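3.2 Sorting of household leftovers and packaging

Figure 1. Kitchen items of the kind covered by the household diary.

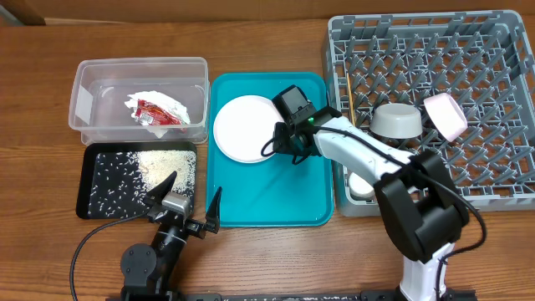
The diary method asks a household to write down what it throws away at the moment of throwing, and it is known that people forget the small things first. In our pilot in Idutau, which took place in February, the participants recorded bread, peelings and cooked meals with good discipline, but packaging was often missing from the page. When we compared the diaries with the weighed bags, the difference was largest for light packaging. A crumpled food wrapper, such as the white and red one inside the clear container in Figure 1, weighs almost nothing and takes a person one second to put away, so it is easy to understand why it does not reach the diary. The same is true for grains of rice scattered on a tray. We therefore decided to treat light packaging and fine food remains as two separate classes, and to estimate both from the bags only.

The main study was carried out in two towns, Pistthorpe and Floltthorpe. We received 639 completed diaries, of which 400 came from Pistthorpe. A diary was accepted as complete if it had entries on at least five of the seven days and if the bag with the same number was returned. Households which returned a bag without a diary were kept for the weighing but left out of the comparison. In total 2486 entries were coded. The coding was made by the first author and repeated by Laurențiu Bogdan, who did not see the first codes. Where the two codes were different, the entry was discussed until one class was agreed, and in a few cases the entry was marked as unclear.

The word "leftover" made more trouble than we expected. Some participants used it for food that stayed in the pot and was eaten the next day, and others for food that went directly from the plate to the bin. Florin Anghel, who translated the diary form for the Idutau pilot, proposed to replace the word by two short questions: "Was it served?" and "Was it kept?". This change was made before the main study and we believe that it improved the answers, although we cannot prove it, as the old form was not used again in the same households.

Weights were taken with the procedure of Nistor, with one modification. Bags heavier than 500 g were opened and divided before weighing, and the parts were weighed one after another. Liquids were not separated. This means that the values for soups and sauces are probably too low, because a part of them is poured into the sink and never comes to the bag. We return to this point in Section 5.

It should be also noted that both towns collect food waste in a separate bin. Participants there are used to making a choice each time they throw something away, and their habits may not be the same as in places with only one bin. For this reason the shares given in Table 2 should not be applied to other regions without a local check.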